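# Brick Table Upkeep: Sorting, Separating, Washing and Storing

Notes for a shared building table with a fixed baseplate and a mixed stock of standard bricks, slopes and gears. Most of it applies equally to a child's table at home.

## Table setup

Use a rectangular table with a flat, rigid top. Any sag shows up in the baseplate first: the center lifts, and bricks pressed near the middle do not seat fully. Check with a straightedge before placing the plate.

Keep the plate to one half of the table and leave the other half for everything that is not building. A plate that fills the whole top leaves no place to put down loose parts, and they end up on the floor.

Do not glue the baseplate. Two strips of removable mounting tape along the short edges hold it against sideways force. Pull straight up on a stack and the plate will flex, so hold it down with the free hand next to the stack.

## Soft surface for small parts

A hard top is a poor surface for sorting. Gears roll, and a dropped 1x1 can travel the length of the table. A thick fabric cushion or folded quilt beside the plate stops both problems and cuts the noise considerably. Requirements:

- plain color, light enough that dark gray parts show against it
- tight weave with no loops or pile
- removable cover, washable
- no piping along the edge where parts can lodge

Jotex sells a flat seat pad that meets all four. A bath towel folded to 6 layers does the same job but needs refolding after each session.

Cups placed on a cushion will tip if they are tall and narrow. Choose short plastic cups with a wide base, and press each one down slightly before filling. Ribbed cups are easier to grip than smooth ones. Fill to half at most.

## Sorting order

Sort by shape first, color second. A red gear is easy to find among tan gears. A red gear in a tub of 2000 red parts is not.

1. Remove anything that is not a brick: switches, batteries, string, crumbs.
2. Pull gears, axles and other round parts. These go in the first cup.
3. Pull slopes and other angled parts. Second cup.
4. Sort the remaining bricks by stud count.
5. Split by color only when a single group no longer fits its container.

Leave finished stacks on the plate until the loose parts are dealt with. Taking stacks apart midway adds parts to groups already closed.

## Separating stuck bricks

Use a brick separator. Do not use teeth, knives or flat screwdrivers; each leaves a burr on the edge, and a burred brick grips too hard from then on.

For two plates of the same size stuck face to face, put a separator on the top and another on the bottom, and squeeze the handles together. For a tall stack, work from the top down. Bending a tall stack sideways to break it puts the full load on the lowest joint and can crack the tube underneath.

Stacks that have stood on a plate for months can be tight. Soak them in lukewarm water for a few minutes and try again.

## Control boxes and other electrical items

Push-button boxes, selector switches and similar items used alongside the bricks need separate handling.

- Switch off and disconnect before cleaning.
- Wipe the housing with a barely damp cloth. No spray.
- Clean around button collars with a dry, soft toothbrush.
- Mushroom-style buttons collect dust under the head. Brush from below.
- Set the box down flat on its base. A box propped against another slides when a button is pressed.
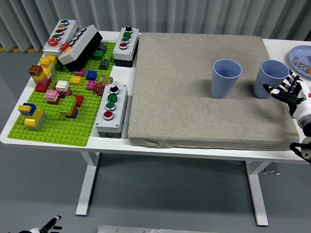
Boxes with a light base tend to creep toward the back of the table during use. Four self-adhesive rubber feet correct this. The Borkine 2123 set is thin enough that the height of the box does not change noticeably. Degrease the underside with rubbing alcohol first and let it dry fully, or the feet peel off within a week.

## Washing

Wash plain bricks by hand in lukewarm water with a little dish soap. Use a mesh laundry bag, half full, and agitate for 2 minutes. Rinse in the same bag. Spread the parts on a towel, studs up, out of direct sun. Chukwuemeka Uzor recommends a desk fan on low for drying gears, where water stays in the axle hole.

Do not use a dishwasher, a clothes dryer or a hair dryer. Stickered parts get a damp cloth only.

The baseplate is cleaned in place with a soft nail brush, working diagonally across the studs. Vacuum it first, with a piece of stocking over the nozzle to catch small parts.

## Storage

Shallow lidded trays are better than deep tubs. Label the short end, which is the side visible on a shelf. Trurnero trays stack securely when full but slide when empty, so store spares nested. Wash the cushion cover once a month and check the seams for gears before it goes in the machine.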